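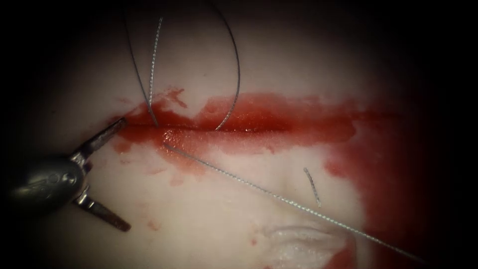 Does training on pads with simulated blood make a suturing policy better on clean pads too?

In our runs it made no difference on clean pads. The gain only shows up when there is blood on the pad at test time, and then it is large.

pmodise
Posting this because the Restholm writeup is getting quoted as "blood augmentation improves suturing" and I don't think the result says that. We reran their setup with 2 policies, same network, same number of demonstrations. One saw clean pads only. The other saw half clean and half bloodied. Each got 18 trials on bloodied pads. The mixed policy finished the throw in 16. The clean-only policy finished 2.
Pieter Modise

tackdriver
What counts as finishing a throw? If the needle goes through but the tail gets pulled out, is that a finish?

pmodise
Needle through both sides, thread drawn up, tail still in place. A pulled tail is a fail.

saidm
I disagree with reading it as a blood result. In the Mavdale data the red also hides where the thread enters the cut, so the mixed policy may be learning to follow the thread above the surface and ignore the cut line. You could get the same thing by painting over the incision in any color. Did you try that?
Said Metwally

pmodise
No. We only had red. I agree it would separate the two explanations.

kettle_logic
Glare is a third one. Wet pads throw highlights right next to the cut, and a strand of silvery suture looks a lot like a highlight to a small encoder. Our clean-only model kept closing its jaws on reflections. We put clear glycerin on clean pads and it failed nearly as often as with the red stuff.

saidm
That is interesting, but did you change the light when you did that? Scope light falls off so fast toward the edges that moving it a little changes everything.

kettle_logic
Light stayed put. Same scope, same height.

tackdriver
Loose bits of thread are worth logging too. Ours went for an offcut several times instead of the tail. We started clearing the pad between trials and the numbers went up, but I'm not sure that's fair if the point is a messy field.

pmodise
We leave them in. Clearing them makes it an easier task and the paper should say so.

hallgrimsson_lab
The Hallgrímsson baseline clears the pad before every trial. It's in the appendix. So the comparison table on the Dratetti page mixes the two conditions.

saidm
Then that table shouldn't be used to rank anything. Pieter, if you can run the painted pads and the glycerin pads with the same two policies, I'd trust the answer more than another batch with red.

pmodise
Pads are on order. I have the robot on Sunday and can do the glycerin set then. Paint will have to wait until November.

kettle_logic
Wipe the jaws between trials when you use glycerin. It builds up and the thread slips.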